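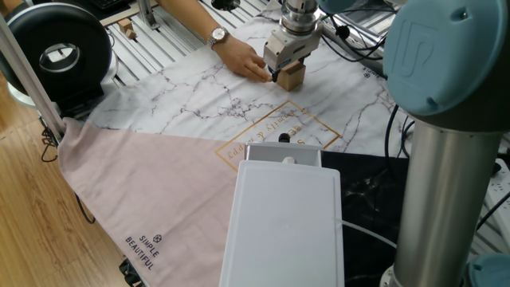 2021-06-07

My second short film has now a creature, and I am a little proud. Zübeyde Yaman sculpted the head in clay, and I made the mould in my kitchen in Grinano. The first skin tore at the left ear – my fault, I opened the mould too early. For the second one I waited the whole night.

We have paid 610 euros until now, mostly for silicone. The teeth are still missing. Jalen Marchetti will paint them when he is back from Whitlock, and we hope to shoot in November.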